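Brustard Vacancy Notices
Data card, version 5

Maintained by Yu-na Ko and Dalibor Vaněk
Last revised 2023-08-24

Summary

Brustard is a table of job vacancy notices copied from public notice boards, employers' own websites and the back pages of local newspapers. Each row is one notice as it stood on the day it was first collected. The table was put together to study how advertised pay and hours differ between notices for the same kind of work. It does not measure employment or unemployment, and it should not be used to estimate either.

Files

notices.csv: one row per notice
employers.csv: one row per employer, joined on employer_id
occupations.csv: the 144 occupation groups used in coding
changes.txt: corrections since version 4

All files are UTF-8, comma separated, with a header row. Empty cells mean the notice did not state the item. Zero is never used for missing.

Main fields in notices.csv

notice_id: text, unique, stable between versions
employer_id: text, may be empty where an agency withheld the name
first_seen: date of first collection
last_seen: date of last collection on which the notice was still up
occ_group: code, see occupations.csv
pay_low, pay_high: as advertised, before tax
pay_unit: hour, week, month or year
hours_week: as advertised
contract: permanent, fixed, seasonal or unclear
source: board, site or paper

Pay is left in the unit the employer used. Earlier versions converted everything to an hourly rate, which gave poor results for posts with unstated hours. The old conversion script is still in the tools folder and is no longer maintained.

Collection

Boards and sites are read once a day. Newspapers are keyed by hand from the printed page. A notice is treated as closed when it has been missing for 18 days in a row. If it returns after that it gets a new notice_id, and the earlier one is entered in the field prior_id.

Notices still up after 90 days are flagged long_open. Many are standing adverts for which no single post exists. We suggest running any count both with and without them.

Coding

Occupation groups were assigned by I-hsuan Mak and Asger Þorgeirsson, each working alone. Disagreements were settled by a third reader, Dong-hyun Wang. The weakest groups are general warehouse work, kitchen work and mixed clerical posts, where titles vary a great deal. 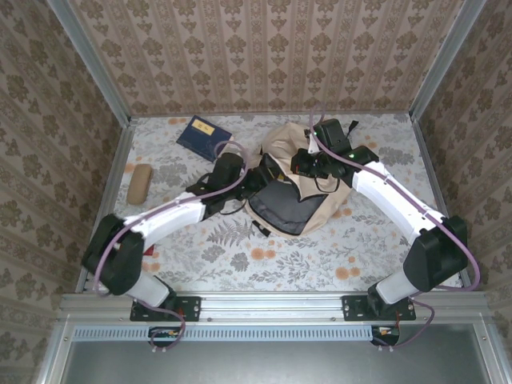 Fig. 1. Two-arm workspace with backpack, book and eyeglass case.

Known problems

- Agency notices are over-represented. The same post may appear under several agencies, and only exact copies are removed.
- Two sources, Droko and Sunuven, changed their page layout in June. hours_week is empty for most of their notices from that month.
- Notices from Zacharopoulos give a top rate only. pay_low is left empty for these.
- Seasonal farm work is mostly advertised by word of mouth and is thinly covered.

Personal data

Contact names, telephone numbers and email addresses were removed before release. Sole traders who advertise under their own name appear in employers.csv by code only.

Reporting errors

Open an issue with the notice_id and the field concerned. Corrections go into the next version and are listed in changes.txt. Published versions are not altered.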